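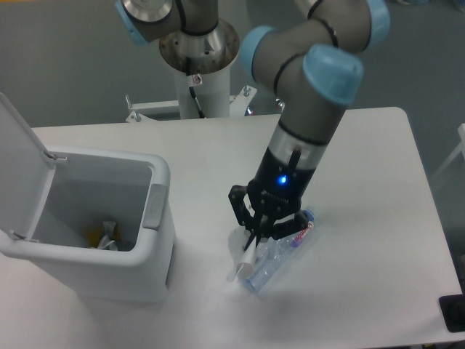 分拣单元月度维护例会纪要

时间:十月,下午两点开始,比原定晚了一刻钟,等样品送到
地点:Kokdale 楼二层会议室,后半段移到单元旁边站着开
主持:Sarita Kashyap
出席:Chiyo Hosoda、Katsuhiko Kawaguchi、Marcelino Nogueira、Sérgio Ramalho(电话接入,信号时好时坏)
记录:Chiyo Hosoda

开会之前先说一句,上个月大家都辛苦了,尤其是 Katsuhiko,连着几个晚上留下来陪这台机器,Sarita 请我务必把这句感谢写进纪要里,我也很乐意写。茶点是 Marcelino 从楼下带上来的,也一并谢过。

一、上次纪要的确认

上次纪要无人提出修改,只有 Sérgio 指出第三项里把“夹爪连杆”写成了“夹爪连接线”,意思差得很远,已经改正,向各位致歉。上次留下的四件事情,三件已经办完,剩下的一件是备用指尖的采购,放在第四项里一起讲。

二、机械臂本体与底座

Katsuhiko 先报告了底座的情况。底座法兰的螺栓这个月重新打了一遍力矩,用的是从 Olano 借来的扳手,自己那把送去校准了,还没回来。打完以后用记号笔在螺栓头和法兰之间画了线,以后巡检的人看一眼线有没有错开就行,不必每次都把扳手搬出来。两侧支架上的螺栓也照此办理。Marcelino 问记号笔会不会被酒精擦掉,Katsuhiko 说会,所以擦法兰的时候请大家绕开那几道线,或者擦完再补上。这个问题讨论得比预想的久一些,最后决定买一支油漆笔。

关节端盖是淡蓝色的那几个,腕部那个拆下来检查过一次,里面干净,密封圈没有变形,原样装回。装的时候有一颗小螺丝滚到了台子底下,找了好一会儿,后来找到了,已经装回原位。Sarita 提议以后拆端盖之前先铺一块磁性垫子,大家都同意,垫子在 Bavham 那边的柜子里就有一块,Marcelino 下次过去顺手带回来。

黑色电缆从底座下面垂下来的那一段,目前走向没有问题,不过 Sérgio 在电话里还是希望加一个固定点。他说得有道理,手臂向后收的时候他总是替那根电缆担心。Katsuhiko 觉得加固定点可以,但弯曲半径要留足,扎带不能勒死。两人约好会后再单独通一次电话,把位置定下来,定好之后拍照发给全组。

三、坐标与示教点

这次是把桌面和料桶的位置重新示教了一遍。起因大家都清楚,上个月桌子挪过一次,挪回来的时候凭的是地上的胶带,胶带本身又翘起了一个角。重新示教之后,桌面高度的补偿值从 37 改成了 62,单位是控制器里的最小步进,请不要当成毫米来读(我自己第一次就读错了,还紧张了半天)。

料桶的投放点也改了。桶盖打开以后向左边倒下去,后侧那只铰链的小臂会横在桶口上方,原来的投放路径离它太近。新的路径从桶口靠右的一侧进去,到桶口正上方再张开夹爪。Marcelino 补充说,桶一定要先把盖子完全翻开再启动程序,程序并不知道盖子是开是关。Sarita 请他把这一条写到操作卡的第一行,字要大。

关于桌子右后方的圆角,Sérgio 问能不能当作视觉标定的参考。讨论以后决定不用,圆角没有清楚的角点,照明一变就漂。还是沿用原来的标定板,标定板用完请放回抽屉,不要立在窗台上。

四、夹爪与指尖

这一项是今天的重点,时间也花得最多,请容我写得细一点。

目前试抓的样品以透明塑料为主,有揉皱的透明包装,也有躺倒的透明饮料瓶,瓶盖是蓝色的,标签上有红、紫、蓝几种颜色。Katsuhiko 说,瓶子有标签,视觉上总还有个依靠,难的是那些皱成一团的透明薄片,桌面又是白的,轮廓很容易和反光混在一起。现在的做法是让指尖压低,从薄片较窄的一头去夹。他把几次试抓的过程放慢讲给大家听,讲到后来索性站起来用两根手指比划,比划得相当传神。

指尖的状况:左右两片都有磨损,右边那片的边缘发亮。Sarita 认为还可以用,但不应该拖到下一次大保养。备件已经向 Furukawa 下了单,订单号 1784,之前那张 1715 因为型号写错作废了,请仓库的同事不要再按旧单收货。新指尖到了以后两片一起换,换完要重新做一次闭合零点,零点没有做完之前不要接着跑自动程序。

连杆的销轴和小螺丝逐个看过,没有松动。Marcelino 建议给销轴加一点润滑脂,Katsuhiko 表示反对,他的理由是包装碎屑一沾油就赖在那里不走了,清起来比磨损还麻烦。商量的结果是先用干布和软毛刷清理,一个月以后再看。Marcelino 对这个结果持保留意见,他请我记下来,我就记下来了。

夹爪正面的指示灯,我们平时看到蓝灯就继续干活,但新来的同事问过好几次别的颜色是什么意思,操作卡上一直没有写。由我负责把说明书里的对照表抄一份,塑封以后挂在单元旁边。

夹爪与腕部之间的那一圈接合处,以及旁边那截短的黑色接头,请巡检时用手轻轻托一下,确认没有松。请注意是托,不要拽。

五、料桶与清洁

桶里的东西请每天下班前倒空。透明和银白色的包装很轻,堆在别的东西上面很蓬松,看上去满了其实没有多少,可是料面一高,夹爪放料的时候就会碰到。桶的内壁颜色深,从上面看不大清楚底下还有什么,倒完以后请用手电照一照。

桌面每天用不掉毛的布擦一次。Sérgio 特别提醒,含溶剂的清洁剂不要用在桌面上,擦花了以后反光更难处理。样品瓶请先倒干净再放上来,瓶盖拧紧。这一条前后已经说过几遍,还是再说一遍,请大家多包涵。

六、其他

Sarita 下个月要去 Bavham 两周,期间单元的钥匙交给 Katsuhiko。需要停机上锁的作业,仍旧要两个人在场,这一点不因为她不在而放宽。

Sérgio 问能不能把例会改到上午,他那边下午的电话总是断。大家都愿意迁就,暂定下次上午十点,还在这间会议室,Chiyo 负责去订。

待办事项

Katsuhiko:与 Sérgio 商定电缆固定点,拍照发全组;指尖到货后更换并做闭合零点。
Marcelino:取回磁性垫子;买油漆笔;修改操作卡第一行。
Chiyo:指示灯对照表塑封上墙;订会议室;归还 Olano 的扳手。
Sérgio:核对新投放路径的速度设定,看看进桶那一段能否再慢一点。
Sarita:跟进 Furukawa 的交期,出发前给大家一个答复。

会议于下午三点五十分结束。各位对纪要有修改意见的,请直接回信给我,早一点晚一点都没关系,下次开会之前就好。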